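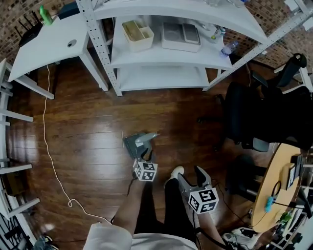

Call for Participants: Shelf and Desk Reset Study

Brakia is looking for adults to take part in a paid study of how people put small rooms back in order. Sessions cover open shelving, desk surfaces, loose cables and small containers. No professional background in organizing, storage or office work is required.

Reference: Brakia Storage Practice, call 88
Status: open, first sessions in February
Contact: Tolera Wako, study coordinator

Background

Brakia writes layout and labeling guidance for small offices and shared workrooms. Most of the guidance in circulation was written for closed cabinets and fixed desks. Many of the rooms our clients use are fitted differently: freestanding metal shelving with perforated uprights, a desk pushed at an angle into a corner, a router at the back of the desk, and one or more long cables that reach the floor. Objects in these rooms tend to be small, light and of mixed type. A divided tray, a lidded box and a water bottle may share one shelf while the shelf below holds nothing.

The study records where people place such objects when they are given a stated goal, how they use an unused shelf, and at what point they decide the room is finished. Results go into the second edition of the Admasu layout guide.

Study room

Sessions take place in a single room with a hardwood floor and brick walls. The fittings are a white metal shelving unit, a white desk with a round cable opening in the top, and a white metal rack along one side. The positions of the shelving and the desk are fixed for the length of the study. Participants may ask for the desk chair to be taken out before the session.

Loose objects are drawn from a numbered stock list. The list includes:

Divided organizer trays, cream and gray
Rectangular boxes with lids
Small bottles and tubs
Clear water bottles, filled and sealed
Cable ties, adhesive hooks and short lengths of cable sleeve
Stationery in mixed quantities
Wire baskets

The full stock list runs to 1,795 pieces. A single session uses a small part of it.

What participants do

Each session has four parts.

Part A, sorting. The participant receives a mixed set of objects on the desk and places them on the shelving unit. The goal is given on a card, for example "everything used daily within easy reach" or "one shelf left clear." There is no correct layout. The coordinator does not comment during this part.

Part B, desk clearing. The participant clears the desk surface except for the router and its power supply. These stay at the back corner and must remain plugged in. Anything else may be moved to the shelves, the rack or a box.

Part C, cable routing. A long cable is left hanging from under the desk. The participant brings it off the walking area using ties, hooks or sleeve, or simply by a different path. The cable may be passed through the opening in the desk top. It may not be run behind the shelving unit, where the wall side cannot be reached safely.

Part D, return. The participant puts the room back to a starting layout shown on a printed sheet. This part is timed from the moment the sheet is turned over. Speed has no effect on payment.

A short written form follows. It asks which objects were hard to place, whether any shelf height was uncomfortable, and what storage the participant would add to the room.

Handling conditions

The order of trials is set by the coordinator. Participants get a practice period before any recorded trial. The participant should check the position of loose cables on the floor before stepping back or turning.

Objects that are dropped may be picked up or left. Sealed bottles that leak are to be reported at once so the floor can be dried.

Session length and number

A session lasts 89 minutes including the practice period, one break and the written form. Each participant attends 2 sessions, with at least a night between them. The second session uses a different object set and different goal cards. The shelving, the desk and the rack remain in the same positions.

Start times are 8:30 a.m., 11:00 a.m. and 2:30 p.m. Evening sessions are not available.

Requirements

Applicants must:

Be 18 or older
Be able to stand and walk for most of the session
Be able to lift a small box from floor height to shoulder height with both hands
Be able to read printed instructions in English at normal text size
Have use of both hands

Applicants should not take part if they have had hand, wrist or shoulder surgery in the past year, or if a clinician has advised against repeated reaching. Left-handed applicants are encouraged to apply. The current group is short of them.

Clothing

Closed shoes with a flat, non-marking sole are required. Sneakers are suitable. Sandals, heels and shoes with loose laces are not. Wear a plain top with sleeves that can be pushed above the wrist, and long pants without trailing ties. Remove rings, bracelets and watches before the session. A locker is provided outside the room.

Payment

Payment is a flat $88 for each completed session, sent by bank transfer after the written form is received. A participant who stops partway through is paid for the parts finished, and for the practice period in all cases. Parking or transit costs are refunded up to $2 for each visit on presentation of a receipt.

Participants who complete both sessions receive a printed copy of the Admasu guide when the second edition is issued.

Recording and data

Sessions are recorded on video. The recording is stored under a session number. Names and payment details are held in a separate file and deleted once payment has cleared.

Object positions are written down at the end of each part. These position sheets are the main record for the guide. Video is used to check them and to settle cases where an object was moved more than once.

A participant may ask for a recording to be deleted at any time before the position sheets are merged. After that point the sheets cannot be traced back to one person. Payment is not affected by a deletion request.

Grisurance provides accident cover for the length of each session. The policy summary is sent with the booking confirmation and should be read before the first visit.

Site rules

No food in the study room. Drinks are kept in the locker area, apart from the sealed bottles on the stock list, which are not for drinking.
Do not lean on or climb the shelving unit or the rack.
Do not unplug the router.
Do not place anything heavier than a full box on the top shelf.
Keep the floor between the desk and the shelving clear except during Part C.
Phones are switched off and left in the locker.

Access

The room is on the ground floor. The entrance on the yard side has no step. The doorbell is marked Cleltance, the name of the building. Participants who arrive more than ten minutes late will be offered another start time, as the object set is laid out for each person in advance.

How to apply

Send an email to the study coordinator through the contact form on the Brakia site with the subject line "Call 88." Include:

Full name and a daytime phone number
Dominant hand
Height, to the nearest inch
Preferred start times, first and second choice
Any past work in storage, stocking, packing or moving (a single line is enough; none is also an answer)
Confirmation that you meet the requirements listed above

Do not attach a resume or photographs. Applications are read in the order received. Applicants who are accepted get a booking confirmation, the policy summary and a consent form. Bring the signed consent form to the first session. Copies are available at the door.

Applicants who are not placed in this round are kept on a waiting list until the round closes, unless they ask to be removed. Persons who took part in the first-edition sessions may apply again, provided they have not seen the current goal cards.

Questions on the tasks, clothing or access should go to Tolera Wako through the same form. Questions on payment should include the session number printed on the booking confirmation.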